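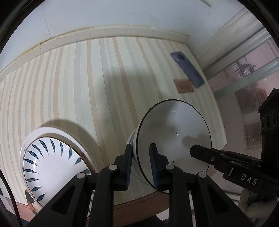
Debashish Marikar holds that a striped cloth should never be laid beneath patterned crockery, and he wrote at some length last week to tell me so. His objection is that the eye has nowhere to rest. A plain cloth, in his opinion, allows a decorated plate to be seen properly, and a striped one ought to be reserved for plain white dishes or for picnics.

I have considered the point and must respectfully decline to adopt it. The striped cloth remains in service in this household. Its peach, grey and beige are quiet colours, and the white plate with the dark teal-blue leaves around its rim sits on it perfectly well. I would concede that a red check might be another matter.

The correspondence does, however, provide a suitable occasion to report on the reorganisation of the crockery, which was first announced on this blog in August and has proceeded more slowly than intended.

Readers will recall that the dresser contained pieces from several sources. There was the Godberg dinner service, inherited incomplete. There were the Amaral side plates, acquired singly over several years. There was also a quantity of white ware without any maker's mark, much of it from the Saturday market at Brarkley. A full count was carried out in the winter and produced a total of 75 pieces, excluding cups. The dresser was built to hold considerably fewer, and the lower shelf had begun to bow.

It was therefore resolved that the number should be brought down to 51. The following rules were applied.

Any piece with a crack running through the glaze was withdrawn from use at table. Small chips on the underside of the foot were permitted. Chips on the rim were not.

Any piece which had not been used since the previous summer was placed in a box on the landing for one month. Pieces retrieved from the box during that month were returned to the dresser. Two gravy boats and a lidded dish were retrieved in this way – the lidded dish twice, owing to a misunderstanding.

Plates which nest badly were considered separately. A small plate kept inside a wider dish takes up very little room, but the upper one must be lifted out each time the lower is wanted, and in practice the lower is then never wanted at all. Stacks are now limited to pieces in regular use.

Large bowls presented the greatest difficulty. They are needed for salad, for dough and for fruit, and they cannot be stored inside one another without some risk to the rims. The white one with the thin dark rim has been kept. A sheet of kitchen paper is placed between bowls wherever stacking cannot be avoided.

The surplus has been offered to family in the first instance. What remains will go to the Latitz hall kitchen, where plates are always short at the spring lunch.

Mr Marikar has been invited to supper and has been asked to bring a plain cloth, should he feel strongly. The cups will be dealt with in a later entry.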